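Anden Desk Hand

A two-finger gripper for people who would like a robot to clear up after them, and are prepared to wait. Ribbed finger pads, screw-on mounting plates, 90-day returns.

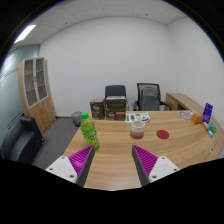
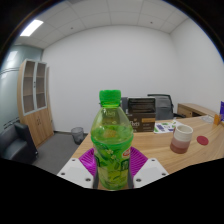
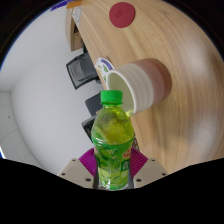 Anden fingers and a green drink bottle, desk test.

Bottles it holds. Mugs are under discussion. Washing the mug remains your job, as does finding out whose it is.

Pads sold in packs of 18. Arm, software and patience sold separately.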